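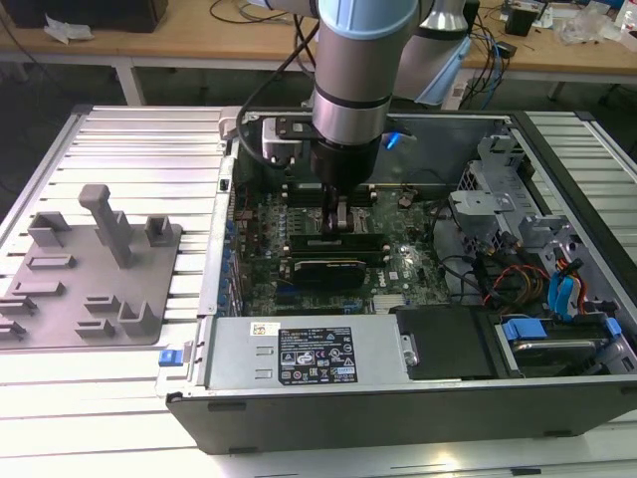
What does Sunstead do with an old desktop computer?

We open it, clean it, test what's inside and sell it again with a warranty. If it can't be sold whole, we take it apart and sell the pieces that still work, and the rest goes to a metals recycler.

About Sunstead

Sunstead refurbishes office desktops in Celow. Offices replace their computers on a schedule, the way some people replace toothbrushes, and the schedule seldom asks whether the computer is tired. Four years under a desk running a spreadsheet and an email program is a gentle life for a machine. Most of what we receive has a good deal of work left in it and a good deal of carpet fuzz to go with it.

We started with one bench and a pallet of 200 towers from an insurance office that had been told they were worthless. They were close to worthless. Somebody had pulled all the memory, kept it in a drawer, and then thrown out the drawer. We bought memory, sold the towers, made very little money and decided for reasons that seemed sound at the time to do it again.

These days we're in the old Matubbar building, on the loading dock side. The front door belongs to a flooring showroom. They are patient people and they will point you to us, but please save them the trouble and come around the back.

What we work on

Desktop towers, mainly. We like towers. A business tower is built so that a person in a hurry can get the lid off, and the better ones have colored latches on the parts that are meant to move. When a manufacturer paints a tab blue, it is telling you something, and we wish refrigerators did the same.

We also take small form factor desktops, which are towers for people who don't want room for their fingers. We do those too, with more sighing.

We don't take laptops, printers or monitors. We used to take monitors. We had a room of them.

How a tower goes through the shop

Every computer gets an Omoder number when it comes in the door. Omoder is our own tracking system, which began as a spreadsheet and still behaves like one when it thinks we aren't looking. The number stays with the machine through every bench, and if parts come out, each part keeps a record of the case it came from. You can ask us where the memory in your computer has been and we can tell you, though the answer is usually accounts payable.

The tower then goes on its side and gets opened up. First comes the dust. Our record is a fan so well felted that it could have been worn as a hat. After that we check the memory and put it through an overnight test, look over the board for swollen capacitors and look at the cables. Cables deserve more attention than they get. A loose data cable can imitate a dead drive very convincingly, and a fair number of computers have been retired on the strength of that performance.

Drives are wiped before anything else happens to them. A drive that won't complete a wipe gets shredded. We don't make exceptions for drives that seem nice. If your organization needs a certificate listing serial numbers, ask for it when you book the pickup and it will come with your paperwork.

Power supplies are tested under load. We know that plenty of shops plug one in, see the fan turn and call it a day. Ours gets made to work for a while first. It's the least glamorous box in the computer and it has the ability to ruin all the others.

When a machine won't make it

Some don't. A board may be cracked, or the case may have been dropped down a flight of stairs by someone who says it wasn't. In those cases we strip it to the metal. Memory, cards, drives that pass, drive cages, fans and latches all go into parts stock. The latches sound like a joke until you have lost one, at which point you will find that a small piece of plastic is the only thing standing between you and a hard drive that rattles.

Cases get a second look too. A straight case with a good tray can be used again, and we'd sooner build into one of those than send it off to be flattened. Bent ones go in the steel bin.

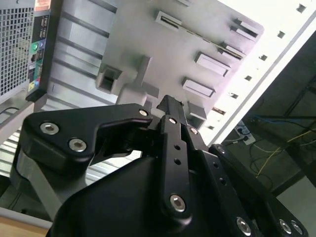

Side panel off, with the tray and the mesh grille exposed.

Screws are sorted. There are more kinds of screw in a desktop computer than there is any need for, and two of them look exactly alike until you have put the wrong one in. Our screw bins are labeled. The labels are mostly respected.

Buying from us

We sell in four grades, and we try to describe them in words that mean something.

Grade A: clean case, light marks if you go hunting for them.
Grade B: visible scratches or a shiny patch where a sticker used to be.
Grade C: works fine, looks like it has had opinions thrown at it.
Parts: doesn't run, sold as is, please read that last bit again.

The grade covers the outside only. Inside, A, B and C machines have all passed the same tests. Put a Grade C under a desk and it becomes a Grade A to anyone who isn't a cat.

Our standard warranty is 26 weeks on any complete computer. We are asked why it isn't half a year, and it is half a year. We started counting in weeks early on and the receipts were already printed.

We don't add trial software, toolbars or a desktop picture of a mountain. You get an operating system and the drivers, and after that it's your computer.

Schools and small offices can ask for matched sets, meaning the same model with the same memory and drive size throughout. Matched sets take longer to put together, so write to us early. Schools tend to write in August. We suggest March.

Sending us your old machines

We pick up from offices in and near Celow. Below a certain number we'll ask you to drop them off instead, and we'll tell you which it is once you've sent us a rough list. The list doesn't need to be pretty. Model names are helpful. "Black ones" is less so, though we have quoted on it.

A few requests before we come:

Leave the memory and drives in, please. We'll deal with them.
Tape loose side panels shut.
Take out your discs. We have a shelf of holiday mixes and one wedding.
Power cords are welcome. Power strips are not.
If a machine is dead, put a note on it. If you know how it died, put that on the note as well.

We pay for machines we can resell and charge nothing to take the ones we can't, as long as they come in the same load. You'll get an itemized sheet from Omoder when testing is done.

Visiting

Weekday mornings are best, and the parts counter closes for lunch. You're welcome to bring in a computer and ask whether it's worth fixing. We'll give you a straight answer even when it means we don't sell you anything, a habit our accountant has mentioned.

Parking is on the dock side of the Matubbar building. Don't park across the flooring people's door.

This page was last updated July 15, 2019.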